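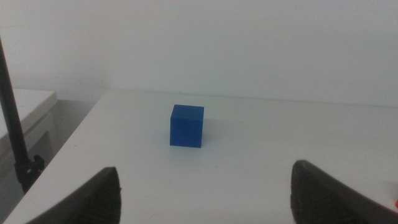 If you've stopped by the arm in the Bitley room lately and wondered why I keep fussing with three little cubes, it's because I've finally written the upkeep down, and I promised Bernadette Mallet I'd put the short version in the newsletter before August. So, 2026-06-18, I'm keeping my word!

The finger pads come first. Those fine ridges are what hold a cube, and they pick up plastic dust like you wouldn't believe (the blocks are printed, so they shed). I go along the grooves with a dry toothbrush every 20 hours of running, then wipe with a barely damp cloth. Please don't use the orange spray from under the sink. I did that once and spent the afternoon watching blocks slide out. We swap the pads at 1,000 grips, even if they look fine. The Lemaire ones last us longest, and there are 8 spare sets in the drawer marked Zalstead, which used to hold something else and I never changed the label.

Next is the wrist camera. Wipe the lens, check that the cable isn't tugging when the wrist turns, and look at the live view before you do anything else. You want both fingertips in the picture, one on each side. If one has wandered off, the mount has slipped and you'll need the small hex key. 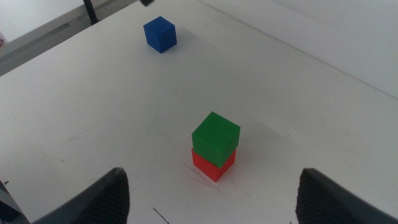 Then I run Marker, our little stacking check, which puts green on red and leaves blue out by itself. I don't mind if the top block sits a few degrees off or hangs over the bottom one a bit. What I do watch is the tabletop. Reddish scuffs around the red cube are my cue to look at the table height setting, as a block that gets pressed too hard and dragged will leave its color behind. Raise it one notch, run Marker again, and write the number on the sheet – the old number too, please. The last full check was at more than 800 hours and the wrist joint still felt tight to me, no play at all.

Dark scratches are a different story. Those I put down to fingertips closing too low, so check the tips for burrs and file them if you find any. I still owe everyone a page on the cable swap.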